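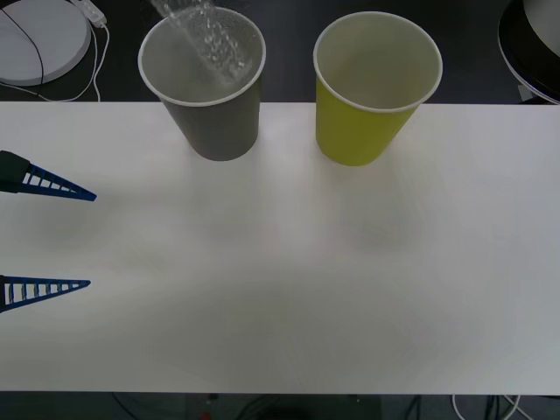
Paper cups on the white table, Stallindale.

I'd never given much thought to how a car gets tied down. You drive it onto the trailer, somebody throws a strap on it, off you go. Then I spent a Sunday in October riding along with Leidy Montoya, and now I can't pass a car hauler on the interstate without checking its straps like a nosy aunt.

Leidy has been moving other people's cars for 16 years, mostly classics, and mostly for owners who'd rather not put the miles on. Our run was out of Stallindale, 300 miles over the hills with a 1968 Carnevus coupe in the back of an enclosed trailer. The owner had washed it. "They always wash it," she told me. I was on time at 4 in the morning, which I'd like on the record, and she was already under the car with a flashlight.

She ties down by the wheels. A strap goes over each tire, hooks to the floor track in front and behind, and gets ratcheted until the tire bulges just a little. The body can then bounce on its own springs the way it does on the road. The older method is to hook chains to the axles or the frame and crank the whole car down hard, and plenty of people still swear by it. Leidy did it that way for years. She showed me a photo on her phone of a bent rear control arm from those days and put the phone away pretty quickly.

What surprised me was how much of the work is about where the car sits. She rolled that coupe forward, got out, looked at the trailer hitch, and rolled it back maybe a hand's width. Too much weight behind the trailer axles and the thing starts to sway at speed. Too much in front and the truck's nose comes up and the steering goes light. I asked if she measured it. She has a tongue scale, a nice one made by Sandis, and it read 682 pounds, and she grunted and moved the car again anyway!

We stopped after the first half hour to recheck everything. Two of the straps had gone slack — the webbing stretches as it settles — and she took them up a few clicks each. After that it was every fuel stop, flashlight in her teeth, while I held the coffees and tried to look useful.

The receiving end was a shop called Cuervo, run by Remo D'Amico, who has opinions about drivers. He walked around the coupe twice, crouched at each wheel, and ran his thumb along the inside of the rims looking for strap marks. Then he signed the sheet and asked Leidy if she could take a pickup back the other way. She could. It had no brakes, and a flat on the left rear, and we spent the next hour winching it in.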